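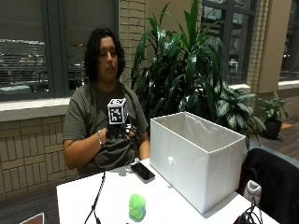 **La boîte de rangement en tissu** est un contenant souple ou semi-rigide, le plus souvent ouvert sur le dessus, qu'on glisse dans une armoire, sur une étagère ou sous un lit. Chez moi on dit « le bac », ma grand-mère disait « la panière », et les magasins écrivent à peu près n'importe quoi sur l'étiquette (cube, casier, corbeille, tiroir textile…). Je m'en tiens à « boîte », tant pis pour les puristes !

## Construction

Le modèle classique est rectangulaire. Des plaques de carton ou de plastique mince sont prises entre deux épaisseurs de toile, et c'est ce qui fait tenir les parois debout. Le dessus se termine par un biais cousu, parfois d'une teinte différente du reste, et l'intérieur reçoit une doublure. Sur une boîte blanche, les plis du transport se voient longtemps, je vous préviens. Un coup de vapeur à distance les adoucit, mais évitez le fer posé directement si les plaques sont en plastique (j'ai gondolé une Rondholm toute neuve comme ça, j'en suis encore vexée).

Le fond est en général une plaque amovible. Quand elle manque, la boîte s'affaisse dès qu'on la soulève pleine.

## Formats

Il n'existe pas de norme. Chez Clenbridge, la série basse fait 400 mm de long sur 200 mm de haut, et j'en loge deux côte à côte dans mon armoire, sans un doigt de marge. Oakley vend des boîtes un peu plus profondes, très bien pour les pulls, pénibles pour les chaussettes qui finissent toutes au fond. Mesurez l'étagère avant, et pensez aux charnières de la porte, qui mangent toujours un peu de place !

## Usages

Linge de maison, jouets, pelotes, câbles, papiers en attente : tout y passe. Je pose toujours la boîte vide sur la table avant de commencer, à côté de ce que je trie, et je la remplis debout, les textiles roulés plutôt qu'empilés. Dans une boîte basse je fais tenir sept ou huit torchons, et je les vois tous d'un coup d'œil.

## Entretien

La toile s'essuie avec un chiffon humide et un peu de savon. Le passage en machine est à proscrire pour les modèles à plaques cousues. Les Grastow, dont les parois se retirent par une fente, supportent un lavage doux, à faire sécher à plat avant de tout remonter.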